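Can a machine clear a table of cups and wipe it down yet?
Home Automation Help > Kitchen and Cleaning

Grurov
Posted April 5, 2022

We have a small break room with one table. The job at the end of the day is to put the cups in a wire basket, carry the basket to the sink and wipe the table. I have a budget of $3787 and would like to know whether a machine can do any part of this without a person standing next to it. I can write simple control code. I don't need it to be fast.

Gadum
Reply

It depends on which part. Placing a cup in a basket is the most developed of the three steps. Tall cups with lids and straws are harder than plain mugs: the straw changes the height you have to clear, and a smooth tapered wall gives two flat fingers very little contact. Soft pads help. Wire baskets cause trouble as well, as depth sensors read thin wire poorly and the planner will try to go through the rim.

Straw tumbler at the basket, and bare tabletop between the finger pads:
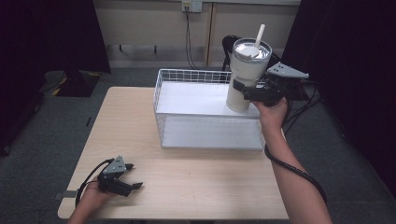
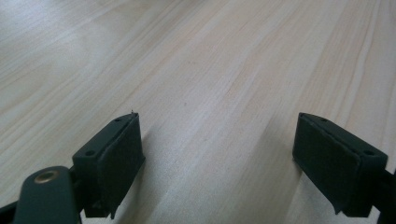 Can the same arm wipe the table after the cups are gone?

With a flat pad and some give in the wrist, an arm can cover a clear rectangular surface in overlapping strokes. Dried spills are the weak point. The arm repeats the same pass at the same pressure unless you add a way to check the result, and pale wood under uneven light makes that check unreliable.

On cost, a used tabletop arm from the usual resellers was listed at $1340 last September when I looked. Add a gripper, a depth camera and a computer to run it. Your budget covers the parts. It does not cover your time, and carrying a loaded basket to a sink needs a mobile base, so leave that step to a person.

Tăng
Reply

no. buy a dishwasher

Bitetti
Reply

I agree with Gadum on the basket. Fix it to the table with 2 clamps and teach the rim as a solid box in the collision model, then you can ignore what the camera reports there. Set the release height from the bottom of the cup, not from the grip point. My own setup logged 1295 placements with plain plastic cups before I tried lidded ones, and I had to redo the grip settings for those from scratch.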